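Clearing the Shared Desk: My Project Report
Eero Hakala
Design and Everyday Life, spring module

Why I picked a desk

When we were told to choose "a small everyday problem" for our project, most of my group went for big things like bus stops and bike storage. I went for the desk I sit at every day! It's in the study room on the second floor of Wostent, the student house I live in, and seven of us use it. There is one long table covered in blue felt (the felt was there before any of us moved in, and it hides pen marks really well), a shelf behind it, and a lamp with a switch you have to press twice.

The trouble was that you could never just sit down and start. Somebody's laptop would be lying shut in the best spot, there would be folders at funny angles all over the place, and you'd spend the first bit of your evening shoving other people's stuff about and feeling rude for doing it. I had a proper row with my neighbour Väisänen in April over a folder that had gone missing under a pile of my printouts, and that is more or less how this project started. Sorry again, Väisänen.

So my question was a very plain one: what should happen to things left on a shared desk, and can you set it up so that people do it without being nagged?

What I did first

I began by watching, which felt a bit odd in my own home. For the first week I changed nothing and kept a notebook on the shelf. Each evening I wrote down what was on the table and where, and how annoyed I was by it on a scale I made up (I stopped using the scale after three days, it only told me how tired I was).

Reading it all back, the same things kept turning up. Laptops were the big one. People close the lid and walk off to make tea, then get talking in the kitchen, and the laptop sits there all evening like a towel on a sunlounger. Next came flat things: folders, boards, pads, big envelopes. They're worse than they sound, because a flat thing looks like it takes up no room and then you realise you can't put anything down on top of it. Mugs were hardly a problem at all, which surprised me. I think everyone is scared of spilling on the felt.

I also noticed that people would happily move a pen that wasn't theirs but would not touch a laptop. They'd sit squashed into the corner of the table and work round it. When I asked my housemates about this they all said the same sort of thing, that a laptop is private and expensive and you don't want to be the one holding it when something goes wrong. 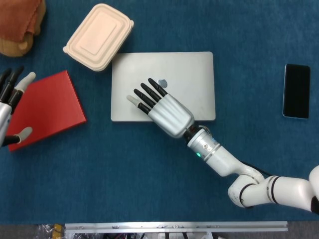
Is it all right to move someone else's laptop if it's in the way?

We agreed that it is, as long as the lid is already shut and you slide it to the side of the same table, flat, with nothing put on top of it. If the lid is open you leave it alone and go and find the owner.

That rule took us a whole house meeting to settle, with quite a lot of biscuits. One person wanted a ban on leaving laptops at all, and I did think about it, but then you can't even go to the loo without packing up, and the whole point of the room is that it's relaxed.

The three changes

After the watching week I tried three changes, one after another, so I could tell which of them did anything.

The first was a parking side. I picked the end of the table furthest from the lamp and said anything left behind could be moved there. I marked it with masking tape, which came off the felt by the next morning, so I swapped to a strip of ribbon pinned along the underside and hanging over the edge. It looks a bit like a birthday cake but it stays put.

The second was a magazine rack for the flat stuff. I got it second-hand from a shop called Carnis down by the station and it cost me less than lunch. Folders go in upright with the name facing out. I put it at the left of the table first and everyone knocked it with their elbow, so it moved up to the shelf, and there it has stayed.

The third was a clear-up at ten in the evening. This one flopped. It worked for two nights while I was there being cheerful about it, and then I had a late lecture in Cerilville and when I got back not a thing had been touched. I dropped it.

How it went

The rack was the clear winner. Folders more or less vanished from the table, and people started putting other things in it too, such as sheet music and a calendar. The parking side was slower. For the first few days I was the only one using it and I felt like a traffic warden, but once we'd had the meeting about laptops it picked up, and now it's quite normal to come back from the kitchen and find yours has shuffled along a bit.

What I'd change

I should have held the house meeting at the start. I treated it as something to do with my findings, when really it did more than the ribbon ever managed. I'd also have taken notes in the mornings, because I only ever wrote about the evenings and two of my housemates study before breakfast. They told me afterwards that the table looks completely different at that hour, and I have no idea what's on it.

The felt needs a good brush too, but I've been told that is outside the scope of the module.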